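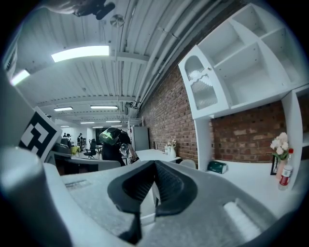 Hand-held gripper with marker card, main room, brick wall side.

Equipment Planning Meeting, Minutes
14 Oct 2026
Chair and minutes: Divina Saludo
Also present: floor leads, purchasing, one person from accounts who had been told this would be short

1. Minutes of the last meeting
Approved with one correction. The line "purchasing will look into it" now reads "purchasing has been asked to look into it." Purchasing wished the difference recorded.

2. Hand-held grippers
The floor leads asked for six more units before the winter projects start. Accounts asked what was wrong with the ones we have. The answer took a while and came down to jaw pads, which wear out, and sharing, which people do badly.

Two quotes were on the table. Jakmont offers a complete unit with a marker card and mount, and a lead time of 38 days. Virnton is cheaper per unit but sells the mount separately, along with the screws for the mount. Purchasing read the screw price aloud and there was a short silence.

Floor leads prefer Jakmont, mainly on weight. Anyone holding one of these for a full shift has opinions about weight. Accounts prefers Virnton and has not held one for a full shift. Divina suggested that this could be arranged.

Agreed: order two Jakmont units now and decide on the other four when the first pair has been used for a month.
Action: purchasing to place the order. Accounts to book a morning on the floor.

3. Spare parts
Jaw pads are to be bought in bulk at last. The proposed quantity is 90, at a total of $398 with shipping. This was the only item all day that passed without discussion, and the chair would like to see more like it.

Marker cards: we can print our own, and have been, with mixed results. Cards printed on office paper curl. Cards printed on the good stock use up the good stock, which belongs to the front office, who have noticed. Purchasing to get a price on a box of stiff matte sheets that we can call ours.

4. Headsets
A request for extra headsets was carried over from last month, when it was carried over from the month before. Floor leads pointed out that the headset work can't be scheduled around one charging cable forever. Accounts asked whether a second cable had been considered. It had not. A second cable was approved on the spot and the headset request was carried over.

5. Robot arm service contract
The Perić contract comes up for renewal at the end of the month. The new terms cover two visits a year and phone support during hours when we are mostly at lunch. Divina will ask about moving the hours. If the answer is no, we renew anyway, there being no other bidder.

6. Skivotard budget
Project Skivotard has spent over half of its equipment line and owns, so far, a great many adapters. The project lead described these as an investment. Accounts asked for a list of which adapters fit which machines. The project lead asked for more time.
Action: list to be circulated before the next meeting, including the ones that fit nothing.

7. Room layout
Postponed until we know how many new stations we are getting. Floor leads would like outlets in the middle of the room. Everyone would like outlets in the middle of the room. An electrician's quote has been requested, and those present were advised to sit down before opening it.

8. Any other business
Request for a label maker. Purchasing said we own one. Its location is unknown, as it was never labeled.

Next meeting to be set once the Jakmont units arrive.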